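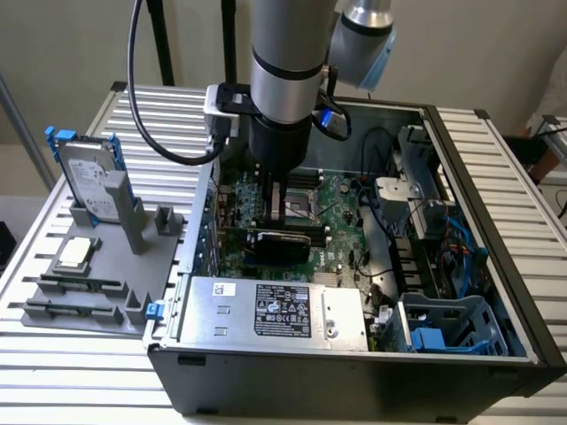 1. Introduction

This report covers my project on taking apart and refitting an old desktop computer with a robot arm. The work was done in the shared workshop at Vatham, where I had bench time through the autumn term. My supervisor was Setsuko Oshima, who also wrote the first version of the control program.

I named the project Durnix. The aim was to have the arm put three kinds of part back into a tower that had been stripped by hand: the processor, the memory and the hard drive. The graphics card and the power supply were left in place throughout. I did not attempt screws or power leads.

2. The bench

The bench is a slatted aluminium table, so anything can be clamped where it is needed. The tower lies on its side with the panel off. Inside is a green Dell motherboard, with the memory slots next to the processor socket and the graphics card below them. With the case in this position the arm can work from directly above, and most moves are straight up or straight down.

The gripper has two narrow fingers. I tried a wider pair first, but they touched the graphics card before they got anywhere near the socket. There is also a small device on the wrist, held by a black bracket, which I used for lining up over the board. Its cable loops out to the side. It has to be given plenty of slack or it pulls when the wrist turns.

3. The parts fixture

Most of my own making went into the fixture plate to the left of the tower. It is 3D-printed in grey. The processor sits in a square recess, face up, and the memory modules lie flat in parallel slots near the front. The Seagate drive stands upright in its blue caddy.

The first plate warped at one corner during printing and rocked on the slats. I printed it again with a thicker base, and that one is still in use. The recess for the processor took longest to get right. If it is too tight the fingers lift the whole plate, and if it is too loose the chip turns a little and will not line up with the socket. I filed the edges by hand in the end and copied the measurements back into the drawing.

4. Method

Each run began with all the parts in the fixture and the socket lever open. The order was processor, memory, drive. After each part the arm went back to a waiting position above the case, and I checked the part by eye before letting it carry on. I kept one hand near the stop button.

The positions were taught by hand. I moved the arm slowly to each point, saved it, and then added a second point directly above, so that the fingers never came in at a slant. The graphics card gave the most trouble here -- it takes up a lot of room next to the places the fingers need to reach.

5. Results

I made 39 full runs. The processor was the most reliable part once the recess had been corrected. Memory was worse. The arm could place a module in its slot, but pushing it fully home needed more force than I was willing to use, and I usually finished that by hand. The drive went in well as long as the caddy was held square.

Most failures came from the tower having shifted on the table. Two stops bolted to the slats cured this, and I should have fitted them in the first week.

6. Further work

The next student on the bench will need a better way of pressing the memory in. Setsuko suggested a flat pad between the fingers -- I drew one but ran out of time to print it. The caddy slot could also be deeper. The fixture drawings and the saved positions are in the Durnix folder on the workshop computer, and the older positions marked "wide fingers" should not be used.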